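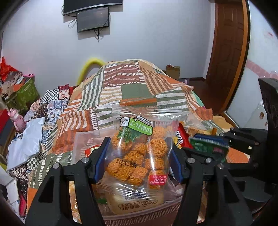
Noodle balls on top of the pile, seen through the back of the bag, so 拉面丸子 reads backwards.

Welcome to the September snack haul! Every couple of months I put in a big order, tip the whole thing out on the bed and get the quilt full of crinkly little packets, and I love it every single time. I know a table would be more sensible. But a patchwork quilt is so much nicer to look at, and nothing rolls off it.

This order came from Eto, the little import place I've used for a couple of years now — 52 packets, most of them small enough to disappear in a coat pocket. I like buying the small sizes because I can try a lot of things without committing to a giant bag of something I turn out to hate (the seaweed twists in July, never again).

The noodle balls are what I was most excited to open. If you've ever eaten a brick of instant noodles dry, straight out of the wrapper, you already know what you're getting into, except these are rolled up into clumps and fried, and they come in that gorgeous orange-red. Some are properly round and some have come out nearly square. The square ones are my favorites! There's more edge on them, and the edges have the best crunch. The label is green with big dark characters, and there's a little picture by it that looks like broccoli to me. I tasted no broccoli whatsoever. What I did taste was salty, a bit sweet, with a slow warmth that showed up after the fourth or fifth one.

They're also terrific broken up over things. I crushed a handful onto a bowl of plain rice and cucumber, and it was so good that I did the same the next night with tomato soup. Put them on at the last second or they go soft (still tasty, but then you've just got noodles in your soup).

Right under the noodle balls is a cream-colored pastry in clear film, with brown lettering and a cloud design on it that I think is lovely. I warmed mine for 15 seconds, which was plenty, and had it with black tea. Flaky, mild, not very sweet, crumbs absolutely everywhere. Eat it over a plate.

The pale crackers over toward the right are the quiet ones of the bunch, and I'd order them again before almost anything else. They go with cheese, they go with jam, and they're a good thing to nibble between spicier bites. The green packet with the blue top and the red one behind it are still waiting for a movie night, so I'll report back on both.

Down at the bottom are some orange pieces in their own clear wrappers. I'm a sucker for anything individually wrapped — a few of those go in my bag on Monday and they're my whole personality by Wednesday.

For storage, everything goes into two lidded Vestano bins on the closet shelf, one sweet and one savory, with the oldest dates at the front. Opened bags get a clip and are meant to last the week. The noodle balls lasted an evening.

Posted Sat 12 September

Comments (4)

crumbcollector
The square ones!! I thought I was the only person who picks those out first. Mine never make it as far as soup.

teaandtoast
What did the pastry have inside? I had one a lot like it with a sweet bean filling and have been hunting for it ever since.

Page author
@teaandtoast Mine was bean too, a very smooth one. Try it a little warm!

quiltfan_181
I came for the snacks and now I want to know about the quilt. Is there a pattern for it? Also, try the noodle balls crushed over a fried egg, you won't regret it.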